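3. The Shelf Trial

Our brief for the Purden module was to improve a small snack counter, and we chose the one in the Stendholm common room on the grounds that we were already spending our money there. The old arrangement was a heap. People took whatever was on top of the heap, and then complained about the choice.

We replaced it with a clear stepped stand, so that each product could be seen over the one in front. Small items such as jars and chocolate bars went on the steps, along with the shortbread. Anything wrapped in foil went in a wicker basket at the front – foil packets stack well enough, but on a narrow step they slide. 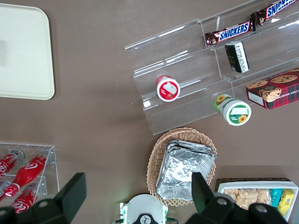
Montserrat Arrieta objected at the interim review that a tidy counter and a useful counter were different things, and asked whether we had tested it on anyone hungry. We had not. The trial was moved to four in the afternoon.

At that hour the stand did rather less well. Of 200 visits in September, 314 items were handled and 100 bought, and many of the rest went back on the wrong step. Round containers were the worst offenders, as they would not stay upright once hurried people had been at them. The basket needed almost no attention.

For the second trial we would fit a low lip to each step and label the steps themselves. Marino has offered to cut the lips. He offered in September as well.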